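Section 3: Pairing and setting up your spare remotes

If you've come straight here from the box, go back and do Section 2 first, please. The Merrick ceiling fan controller has to be wired, mounted and powered before any of this works, and I get a lot of emails from people who are trying to pair a remote to a receiver that's still in its plastic bag. I've done it myself, at my own kitchen table, so no judgment.

I wrote this guide after fitting Merricks in most of the rooms of our place in Jilville, and then in my neighbor's, and then in his mother's. The paper booklet covers one fan and one remote. Once you have two fans within earshot of each other, you're on your own, and that's the part I want to help with.

Before you start

You'll need the remote, fresh batteries (the two small ones, same brand, same age), a step stool if your receiver's reset button is up in the canopy, and a pencil. The pencil is for writing down your channel numbers. Do write them down! Mine are on the inside of the breaker panel door, next to the breaker labels.

Caution: Turn the fan off at the wall and let the blades come to a full stop before you reach anywhere near the canopy. If you need to open the canopy itself, turn off the breaker too. A wall switch isn't enough for that.

Pairing the first remote

1. Slide the battery door off the back of the remote and put the batteries in. Leave the door off for now, you'll want to get at the channel dial.

2. Turn the channel dial to any number except 1. Every remote ships on 1, so if the people upstairs have the same fan you'll end up running each other's bedroom lights. Ask me how long it took Haris Grgić and me to figure that one out.

3. Switch the fan's power off at the wall, count slowly to 15, and switch it back on.

4. Press and hold the pairing button inside the battery compartment until the fan light blinks 3 times. You have to start holding it soon after the power comes back, so don't wander off for coffee between steps 3 and 4.

5. Let go, wait for the light to settle, and try the low speed. If the blades start turning, you're paired. Put the battery door back on.

Note: If the light doesn't blink at all, check the batteries first. I know, I know. It's the batteries more often than I'd like to admit.

Adding a second remote

The receiver will remember 2 remotes. A third one pushes out the oldest, with no warning, and you'll find out when somebody in bed tries to turn the fan down and can't.

1. Set the new remote's dial to the same channel as the first.

2. Do the power-off and the slow count again.

3. Hold the pairing button on the new remote only. Keep the first one in another room, or at least take its batteries out.

4. Test both. Then test both again from the far side of the room, with the door where it normally sits. 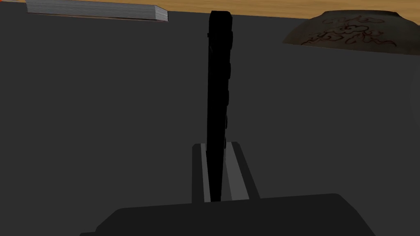 Labeling is the step everybody skips, and I'd put it ahead of almost anything else in this section. Get yourself some light-colored tape and a marker, and put the room name on the back of every remote while you still remember which is which. A tall, narrow black remote with a rounded top looks like every other tall, narrow black remote in the house, especially from across a dim room, and mine share a shelf with the TV's and the heater's. Tomomi Furukawa painted a dot of nail polish on hers (coral for the bedroom, white for the porch) and I've since copied her. Keep tape and polish off the front end, where the signal comes out, and off the battery door seam or you'll be picking at it with a butter knife in June.

Putting up the wall cradle

The cradle is optional, but I love mine. Stick it or screw it, your choice. The sticky pads held fine on my painted drywall and fell straight off the textured wall in the hallway.

1. Pick a spot you can reach with your elbow bent, away from the stove and out of direct sun.

2. Wipe the wall with rubbing alcohol and let it dry completely.

3. Press the cradle on and hold it there while you hum something short.

4. Leave it overnight before you put the remote in — yes, really overnight.

Caution: Don't screw the cradle in directly above or below a light switch. There's very likely a cable running up or down that wall.

If two fans answer one remote

Both receivers are on the same channel. Turn off the breaker for the fan you want to leave alone, move the remote to a new channel, and pair it again with the other fan. Then restore the power and test. You don't need to redo the first fan.

If that doesn't separate them, go on to the full receiver reset in Section 4.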